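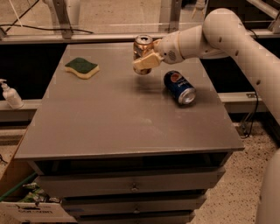 The Case for a Deposit on Drink Cans

By Tahira Paracha
Nov 7, 2024

The Gunton town council will vote this month on whether to ask the county for a deposit on canned and bottled drinks. The council should vote yes, and the county should act on the request before the next budget is drafted.

Under the proposal, a buyer would pay a small added charge on each container and receive it back on return. Stores with fewer than 2 registers would be exempt. Larger stores could accept returns at the counter or pay into a shared depot on Hosoda Street.

Opponents, among them council member Katsuhiko Sekiguchi, argue that curbside pickup already does the work. Curbside pickup serves houses. It does little for the ball fields, the bus station or the river path, where people drink away from home and the nearest bin takes mixed trash. A can thrown into mixed trash in Gunton goes to the landfill.

The concern of shop owners deserves a fuller answer than it has received. Storage is limited, and returned containers attract wasps in summer. The draft allows a handling fee for each container accepted, but does not say who will set it or how often it will be reviewed. That language should be settled before the vote.

Residents without cars must also be considered. A single depot would leave the Dulance neighborhood 34 minutes away by bus. A second return point, open at least on weekends, should be written into the request.

Written comments may be left with the town clerk until the end of November.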